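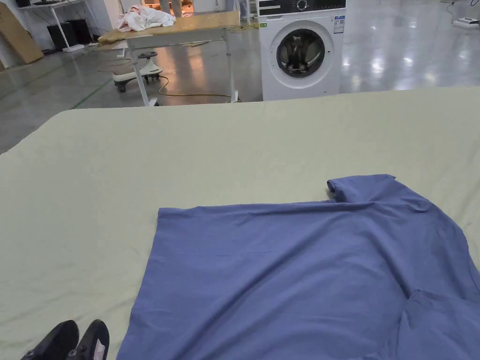

Blue tee on the green sheet, partway through a fold

plulolau_fan wrote:
Our folding room at Birix got its first automated line in August and I love it! We do 60 shirts a batch and my wrists finally get a rest. I spend more time checking seams now, and teaching the thing what a sleeve is.

idau74 wrote:
Glad it works for you. At our place two people got moved to nights after the machines came in, so I'm less cheerful.
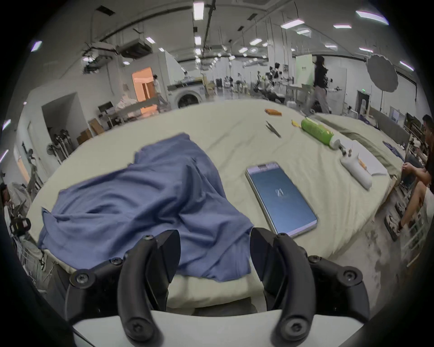
plulolau_fan wrote:
Fair, shifts changed here too. But heaped-up clothes still need a person, and I got about 20 hours of paid training out of it.

oyelaran2 wrote:
Paid training? Ours was a PDF. Jealous!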